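Small Shops & Market Stalls Forum > Fit-out and Display > Wire mesh units: worth it or a fad?

gumleaf_goods
Posted March 25, 2019

Moving out of the garage and into a proper shopfront in April, and I've got 2,000 dollars for the whole fit-out, which my sister tells me is adorable. It's a narrow shop. I sell jam, tea towels and whatever fruit my neighbours can't get rid of. I'm leaning towards black mesh with timber shelves, the style every café within cooee seems to have bought in the same week.

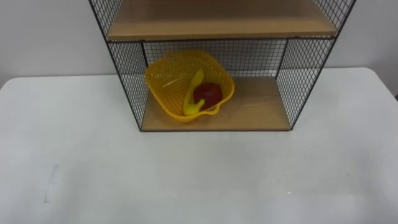
My other option is the Verkero pine range, which is cheaper but comes flat-packed, and I have a history with flat packs. What are people using, and do you still like it?

thirdshelfdown
Mesh is fine until you have to dust it. I dusted mine once, in our first year, and have since decided it's a matte finish.

Jam is heavy, too. Check the load rating per shelf and then don't believe it.

old_mate_ledger
Go the pine. Mesh will look as dated as a fondue set before your lease is up. Plus customers hang things on it. I've taken down scarves, an umbrella and somebody's dental appointment card.

gumleaf_goods
An umbrella is stock if they don't come back for it.

parcelpost_pat
Disagree with Ledger. I've had Gristix mesh for years and it's moved premises with me twice. The pine unit I had before that went soft at the joints and leaned like a bloke at a bar. Where mesh falls down is small stuff, so put baskets out the front of it. Colour helps. Mine outsell the shelf behind them and they cost me 10 dollars each.
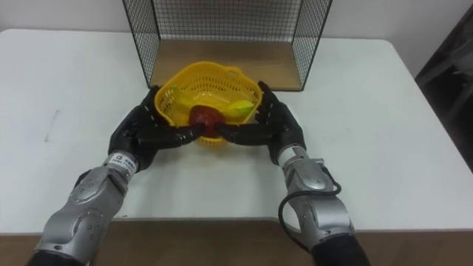 Yellow basket out front, mesh behind.

Don't fill them to the brim, either. People won't take the top one off a nice pile in case they're the one who wrecks it.

old_mate_ledger
They won't buy from a half-empty basket either. They think it's the rejects. We've had this argument before, Pat, and I was right then as well.

thirdshelfdown
With fruit you're both wrong. Fruit goes wherever you can see it from the till, so you notice when it turns. I lost a whole tray of apricots behind a card spinner and the smell outlived the spinner.
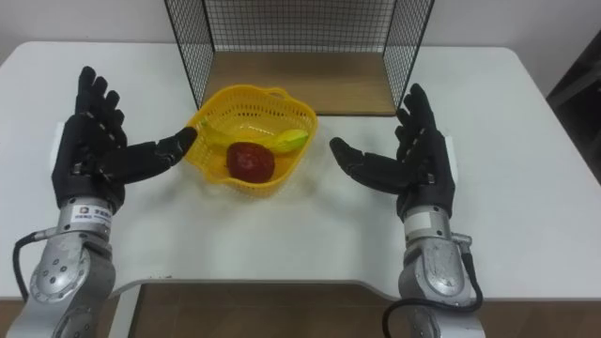
Also, whatever you buy, measure the doorway first. Ask me how I know. No, don't.

gumleaf_goods
Doorway is 80 cm. Is that bad?

parcelpost_pat
It's 80 until you take off the door, the closer and the bit of frame the last tenant painted over. Call it character. 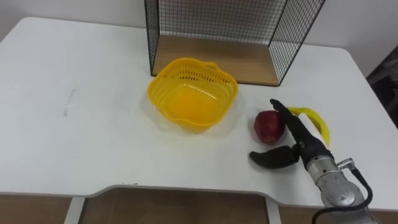
And leave clear bench next to the till. Customers need somewhere to dump a handbag, and if you don't give them one they'll use the jam.

old_mate_ledger
That I'll agree with. Still says pine, though. Tutell had the big units on clearance last I looked, and you could do both walls and keep enough back for a sign.

gumleaf_goods
Right. One mesh unit for the window, pine down the side, baskets filled to a level that annoys both of you. Does anyone know if Tutell deliver up stairs?

thirdshelfdown
They deliver to the bottom of stairs.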